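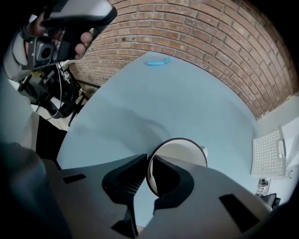

The Wednesday Pair

Last updated: November
Reading time: 6 minutes

The left one was slow to close again.

I noticed it before the first kettle had boiled, and I said nothing, because in our room a complaint said before seven-thirty belongs to the person who said it. I picked the left gripper up and squeezed the handle. The fingers came together, stopped, thought a little, and then finished. The right one closed at once, like a door in a new house.

My supervisor at Brandesano had told me on my first day that the grippers are only tools and that I must not give them characters. She then called the left one "the old man" for the rest of the afternoon.

I had come to this city with two suitcases and a certificate for repairing sewing machines. My father repaired them, and his aunt before him. When the agency sent me to Brandesano I imagined tall orange arms behind a fence. Instead there was a blue table, a brick wall that leaves red dust on your sleeve, and a pair of grippers which a person carries in the hands all day, so that later an arm in another building can do the same movement. The other building was in Nirngate. I had never seen it. We sent our work there as you send letters to a relative who does not answer.

Every morning the pair had to be set up, and this was my job. Charge, cables, cubes, lights. The cubes sit above the wrist with their black and white patterns, and if a cube turns even a little on its seat, everything made that day is made crooked. I liked the cubes. They either sat correctly or they did not.

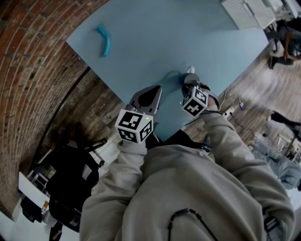
The lights on both cubes were green. I moved the two hands apart, then near, then apart, and the numbers on the screen followed me well. But on the slow side the fingers still took their small rest in the middle of the way.

"It's inside the tolerance," said my supervisor, who had come in with her coat on.

"It is inside," I said.

"So leave it. Nirngate wants the table work by lunch."

I did the table work. Pick up the blue piece, carry it, put it down. I had 1,373 of these pickups in my name since the winter, and in all of them, if I am honest with myself, the left hand had waited for me. Or I had waited for it. I had learned to squeeze early. My hand knew about the delay and was covering for it, as my mother covered for my father when customers came and he was still asleep.

I stopped with the piece in the air.

If I squeezed early, then the arm in Nirngate would squeeze early also. It would have a healthy hand, and it would use it like a man with a limp.

I put the piece down and went to my supervisor and told her this. I did not say it well. My English becomes very small when I need it. I said, "I am teaching it my excuse." She looked at me for some time. Then she took off her coat.

Search this site Search Go

We opened the housing together. Four screws should come out easily, and one did not, so I used the short driver from my father's box. Inside was clean, cleaner than any sewing machine. The rail had a line of old grease on it, brown like honey that was kept too long, and in the grease was red dust. From the wall. All these months I had been brushing it off my sleeve, and it had been going into the rail.

I wiped it with a cloth, and then with a second cloth. The tin of Jatoi grease says to use the amount of a pea. My father always said the amount of a lentil, and I used a lentil.

She held the spring while I put back the rail. She has steady fingers. She told me that before Brandesano she worked six years at Caritz, on the packing line, where a machine like this would be thrown into a bin and a new one would come in a box. She did not say if she thought this was better.
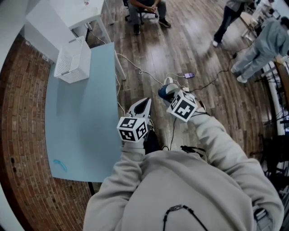

After lunch I began the check again, the long one, with the cables out on the floor and the phone beside them to watch the connection. The procedure is thirty closings on each side, at different heights, and it includes the floor, so you bend and you stay bent. My back is not young. Behind me people talked about a bus that no longer stops at the corner.

Close, open. Close, open. The left hand did not rest any more.

And I was bad at it. This I did not expect. I squeezed too early every time, and the fingers snapped shut before I was ready for them. I had repaired the gripper in one hour, and now there was me to repair.

"Slower," said my supervisor from her chair.

"I am slow."

"Slower than that."

So I practised. I put the gripper on the table, looked down into it, and worked the handle with my hand only, the way my father taught me to work a treadle with no thread in the needle. First you listen to the machine. Then you may sew.

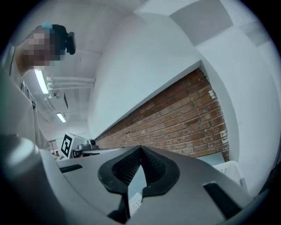 The pads looked back at me, two black pads with their fine mesh. I closed them on nothing. I opened them. I tried to forget everything my hand had learned since the winter, and it did not want to forget. It was proud of what it knew.

At four my supervisor wrote to Nirngate. I stood beside her while she typed. She asked them to put aside all the work from the left hand, back to the day when the delay began, and she asked me what day that was. I said that I thought number 383, but I was not sure. I said it could be before.

She wrote 383. Then she erased it and wrote "all of them."

I went to wash the cloths. The water came out red, then pink, and I stayed at the sink until it was clear. When I returned the answer from Nirngate was already on the screen, the first one I had ever seen from them. It said: We wondered about that.

I put the pair on charge, left and right, and checked the cubes once more before I took my coat.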